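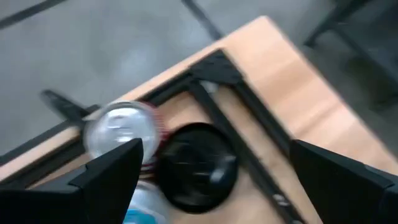 Tins, Cans and Tables: A Guide for Young Readers
Jiltcombe Museum of Everyday Things, Learning Department
For readers aged seven to eleven

Most homes have a table, and most kitchens have a can or a tin in the cupboard. People use them every day and seldom stop to look at them. This guide explains what they are made of, how they are put together and why they have the shapes they do. Words that may be new to you are explained at the end.

What is a can?

A can is a container made of thin metal. It keeps food or drink safe by keeping the air out. Air carries tiny living things called microbes, which are much too small to see. When microbes get into food they begin to feed on it, and the food goes bad. If the food is sealed inside metal and heated strongly enough, the microbes inside are killed and no new ones can get in.

Many people say "tin" for a food container and "can" for a drink container. Both words are correct. The word "tin" comes from the very thin coat of tin metal that is put on steel to stop it rusting. The steel does the hard work of holding the shape, and the tin protects it. Most drink cans today are made from a different metal, called aluminium, which is very light.

The parts of a can

The round top is called the lid or the end. It is made separately from the rest and joined on after the can has been filled. The edge of the lid and the edge of the can are folded over one another and pressed tightly together. The fold is called a seam. Run your finger around the outside of an unopened can and you will feel it as a raised rim.

Many lids have a pull-tab. A pull-tab is a small lever. When you lift one end, the other end pushes down on the lid. The metal there has been marked with a shallow groove, so that it is weaker along that line and breaks where it is meant to. On a drink can the groove goes around a small opening. On many food cans it goes all the way around the lid, so that the whole lid comes away.

The edge of an opened food lid is very sharp. Children should ask an adult to open food cans and to put the lid somewhere safe afterwards.

The sides of a can may be covered by a paper label, or the colours may be printed straight on to the metal. Stripes are a popular pattern for cans. They are easy to notice on a shelf, and they can be seen whichever way the can has been turned.

Why are cans round?

A square box fits neatly beside other square boxes, and it may seem strange that cans are not square. There are good reasons for the round shape. A box has corners and flat sides. When something inside pushes outwards, the flat sides bulge and the corners are put under strain. A round wall has no corners, and the push is shared evenly all the way round. This matters a great deal for fizzy drinks, which press hard against the metal from inside.

A round can also uses less metal than a square one of the same height that holds the same amount. For a factory that makes many thousands of cans, a small saving on each one becomes a large saving by the end of the week.

The round shape has one disadvantage. A can lying on its side will roll if the table slopes even slightly. Cans should be stood upright on one of their flat ends.

How is a wooden table made?

A table has two main jobs. It must give people a flat surface, and it must hold that surface steady at a useful height. The surface is called the tabletop.

Beech and birch are two trees whose wood is often used for furniture. Both have pale wood with a fine, even pattern, called the grain. The grain shows how the tree grew. If you look closely at a piece of pale wood you may see short flecks or long, soft lines. When the surface has been sanded and given a finish, such as oil or varnish, it feels smooth. The finish also helps to stop spilled drinks from soaking in.

Light changes how wood looks. One part of a tabletop may seem bright and golden while another part of the same top seems darker, even though the wood is the same all over. Artists who paint furniture have to study this carefully.

What is a frame for?

Some tables are given metal rails to make them stronger. A rail is a long, straight bar. Several rails can be joined to make a frame that follows the shape of the tabletop. Frames are often painted black, as paint protects the metal, and black does not show marks easily.

The corners need special care. Where two rails meet, they can be pushed out of line if somebody leans on the table or drags it across the floor. A plate called a corner bracket helps to prevent this. Many corner brackets are triangles. A triangle is a very strong shape, because its sides cannot move without bending or breaking. A square made from four strips can be pushed over into a diamond quite easily.

Rails and brackets are held in place by fasteners, such as bolts and screws. A screw bites into the material around it. A bolt usually passes through a hole and is held by a nut on the other side, although some bolts fit into a hole that has a thread of its own.

An activity: test a shape

You will need seven strips of stiff card, seven paper fasteners and an adult to help you make the holes.

Make a hole near each end of every strip. Join three strips with three fasteners to make a triangle. Join the other four strips with the remaining fasteners to make a square. Lay both shapes on a table and push gently on one corner of each. Write down what happens. Then cut an extra strip of card, long enough to reach from one corner of the square to the opposite corner, and fasten it in place. Push the square again and write down whether anything has changed.

What happens to a used can?

An empty can should be rinsed and put in the recycling. At the recycling centre, a large magnet is passed over the mixed metal. Steel cans are pulled towards the magnet and aluminium cans are not, so the two kinds can be sorted. Each kind is then melted and made into new metal. Both steel and aluminium can be recycled many times.

Last March, pupils visiting the museum were asked to bring clean, empty cans from home. They brought 276 in all. Nearly 200 were drink cans, and the remainder were food cans. The pupils tested every can with a magnet and recorded the results on a wall chart, which may be seen in the Drelen Gallery on the first floor.

Words to know

Aluminium: a light, silver-coloured metal that does not stick to a magnet.
Bracket: a piece that joins or supports other parts.
Fastener: a bolt, screw, nail or similar object that holds things together.
Grain: the pattern of lines or flecks in wood.
Microbe: a living thing too small to be seen without a microscope.
Rail: a long, straight bar in a piece of furniture.
Seam: the place where two edges are joined.

Information for schools

The Tins and Tables workshop lasts 45 minutes and is suitable for groups of up to 37 children. Card strips, fasteners and magnets are provided. Bookings should be made through the class teacher.

Text by Menaka Munasinghe, Learning Department. Last reviewed Sep 29, 2026.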